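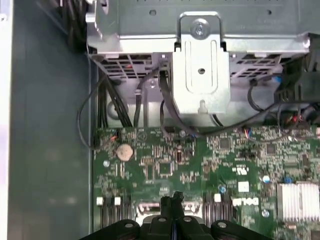 Last changed: 11/28/22

How to view a flat without being talked into it

Book the viewing for a weekday at teatime. Agents prefer late morning, when the sun is on the good side and the neighbours are at work. You want the neighbours home, ideally with the telly on.

1. Walk the last bit from the station yourself. "Close to transit" in Trevport has been used of a flat that is close to a bus, provided the bus is there.

2. Before you go in, read the noticeboard in the lobby. Three polite notes about bins tell you more about a building than the brochure will.

3. Run the shower and the kitchen tap together, then flush. The agent will look pained. Carry on.

4. Open every cupboard, including the one the agent is leaning on. In my case this was how I met the boiler.

5. Stand in the second bedroom and stretch your arms out. If you can touch both walls, it's a "study".

6. Ask what the service charge is, what it was last year and what's planned. At a block in Risbridge I was told "very reasonable", and the letter said 4,000 a year with the roof still to come.

7. Ask why the seller is moving and then stop talking. Vesela Dervishi taught me this one and she has knocked money off two flats with it.

8. Go back a second time, in the rain if you can manage it. Balconies are lovely in July. Look at where the water goes.

Don't make an offer on the doorstep. Go home, have something to eat, and ring in the morning if you can still remember the colour of the bathroom.

Shared 4 times
2 comments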